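4.2 Where people eat lunch

I went into the Peleck survey thinking the big question would be noise. Nope! Of the 2160 diary entries we collected in December, most of the grumbling was about lunch – who eats at their desk, who gets the window seats, whose soup smells. I coded all of it myself (two long weeks), and Baoshan Tian recoded a batch to keep me fair.

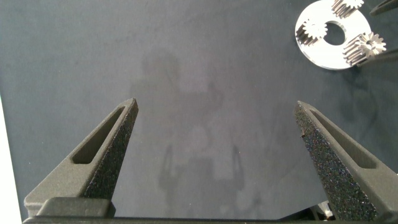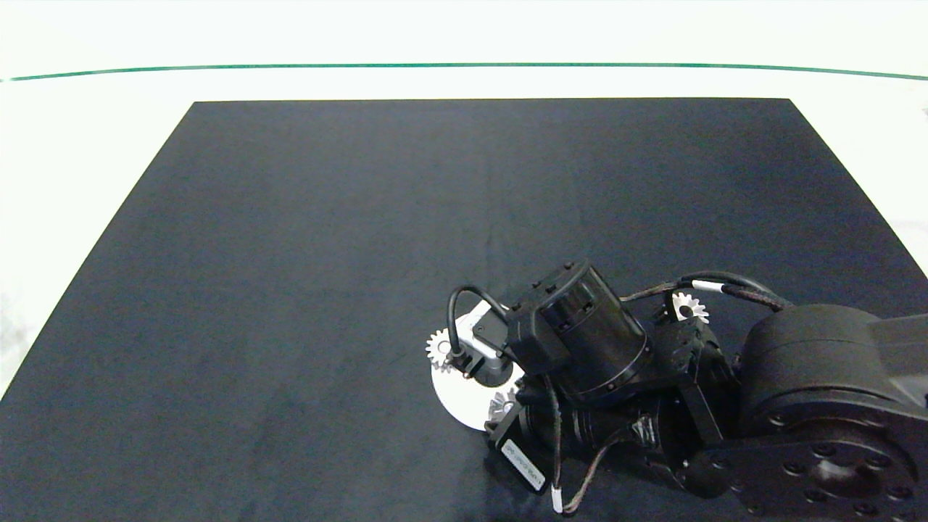
Figure 3. Dark work surfaces at the Vornmont site.

The desk eaters were a lot happier than I'd guessed. They liked the quiet, they liked leaving early, and several told me the shared kitchen felt like a school cafeteria. People at Sirken said nearly the opposite, and I think their longer tables explain some of that – Nieto makes a similar point about seating and small talk. I come back to the soup problem in Section 5.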